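Speaker notes: Small appliances on shared tables
Catrin Bowen, Tveit facilities session, June 13, 2024

Slide 1. Opening
Give the scope first. The talk covers countertop ovens on shared tables and the items that collect near them. Built-in units were handled in the November session. Speaking time is 14 minutes.

Slide 2. The top of the oven
State the main point early: the top of a toaster oven gets used as a shelf. It is flat, at hand height, and usually the nearest clear surface. Snack bags go there first. 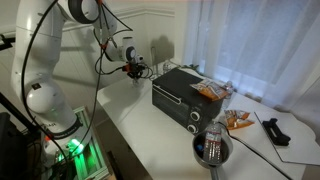 Most snack wrappers are plastic film, and film softens well before the oven reaches a normal baking setting. Read out the Gridel site rule: nothing on the top panel, whether the oven is on or off. Mention that the Fatton site had a weaker rule (clear before use) and dropped it after 7 weeks.

Slide 3. Clearances
Leave space behind the oven for air. Bottles and cords drift to the back of the table and stay there. Assign one end of the table to food and drink, and keep the oven at the other. Pause for questions on table length.

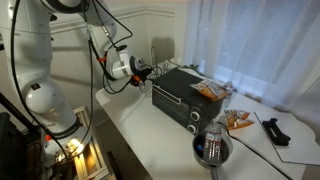 Slide 4. Bottles
Separate full from empty at the table. A full bottle left on its side can roll, so stand it up or put it away. Crushed empties go to recycling the same day. Zodow logged 215 bottles left out over one quarter; do not read the monthly figures unless asked.
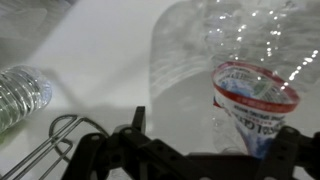 Water bottle on its side and a crumpled bottle with a red-edged label.

Slide 5. Actions
Hand out the 2-page checklist. Sites return it to Catrin by email.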